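4.2 What the kitchen benchmark does and does not measure

Figure 3. The simulated kitchen used for the tabletop tests, with the arm over the marble island and the crockery, kettle and sink to its right.
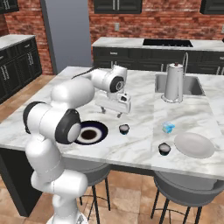

A reviewer of an earlier draft objected that a simulated kitchen of this kind tells us very little about planning, and that a planner which does well in it may simply have learned the habits of the physics engine. Peltonen makes a similar complaint in more general terms: results from rendered kitchens tend to be reported as though the word "kitchen" carried the evidence. We have some sympathy with both remarks, and this section sets out how far we think the objection holds.

The planner under test is the Kesness task planner, run without changes to its search settings. It receives a goal as a short list of relations between objects and returns a sequence of pick, place and push actions. A separate motion layer turns each action into a joint path. Published accounts of the planner stress that the two layers are independent. In our runs they were less independent than we had been led to expect. When the motion layer refused a grasp, the task layer often proposed the same grasp again with a slightly different approach angle, and the log recorded this as a new plan. Counting such repeats as separate attempts flatters the system, so we merged them.

After merging, 63 episodes remained. We report no success rate broken down by object type, as the groups are too small to bear it. What we can say is that failures did not fall where we had guessed. We had prepared for trouble with the oval plate, which lies flat and close to the edge of the counter, and with the small translucent cube, whose outline is weak against pale marble. The plate was indeed awkward. The cube was mostly handled well, but we are reluctant to credit perception for this. The planner was given object poses directly from the simulator in all but two of the test conditions, and in those conditions there was nothing for perception to get wrong. Several papers we read while preparing this work leave the same point to a footnote – or leave it out.

The two remaining conditions replaced the true poses with estimates from the Dronavo pose module, fed from the wrist view. Here the picture was less comfortable. Estimates for the two dark cups were steady while the arm was high above the counter and drifted as the gripper came down. The drift was small, but the planner treats every pose as certain, and so a cup that had moved a little in the estimate was taken to be a cup that had moved in the world. In more than one episode the planner stopped a sound approach halfway and began again from the top. We do not think this should be called replanning. It is a filtering fault, and a plain moving average over recent estimates removed most of it.

We also looked at clutter. The tall kettle stands near the sink and takes up a good part of the space above the back of the island, and the motion layer keeps a safety margin around it. With the default margin, some paths to objects beyond the cups were rejected although a clear route existed. Reducing the margin brought those paths back and also brought contacts with the kettle handle. The default appears to have been chosen by hand, and the documentation supplied with the Makeo scene tools gives no reason for the value. We would treat any comparison between planners that does not state this margin with caution, including comparisons in which our own method comes out ahead.

As to the wider objection, we accept part of it. Contact in the simulator is tidy, the lighting does not change within an episode, and the marble never has crumbs or water on it. A good score in this setting is weak evidence of a good score elsewhere. A poor score is more useful. The repeated grasps and the restarts described above come from the software's own logic, and we see no reason why a real counter would cure them. We therefore use the benchmark to find faults, and make no claim of transfer in either this section or the next.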